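Clamow Hand-Held Gripper
Data collection tool for manipulation research
Simoden | Research Equipment

Overview

Clamow is a two-finger gripper that a person carries and operates by hand. It records demonstrations of everyday tasks, which can then be used to train a robot arm fitted with matching fingers. No arm is needed while recording.

The tool was developed with the Geltley study, which compared demonstrations recorded by hand with demonstrations recorded by remote control of an arm. Both sets covered the same 22 household objects. Policies trained on the Clamow recordings completed 86 percent of test grasps. The remote-control set reached 85 percent, so we treat the two as equal on success rate. Collection time was where they differed: an operator with Clamow recorded more than 3 times as many demonstrations in a session.

The July test round used objects that did not appear in training. Results were lower for thin-walled and see-through items, and work on these continues.

What is included

Clamow gripper with camera mount
One pair of finger pads, fitted
Spare pad pair
Mottram recording software, single-lab license
Printed setup guide

Compatibility

Mottram runs on Linux and Windows. Arm-side finger kits are sold separately. Please tell us your arm model when you request a quote.
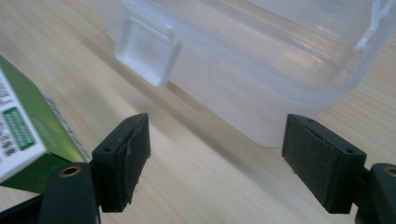
Translucent containers remain the hardest group for the Geltley policies. The model has to find the walls before it can choose a grasp, and errors in the approach angle account for most failed attempts. With frosted plastic on a pale wooden table there is little contrast along the lower edge, while the latch flap is whiter and more opaque than the wall behind it. Operators are asked to begin each approach with the jaws open and both pads in view.

Page updated Wednesday, August 4, 2021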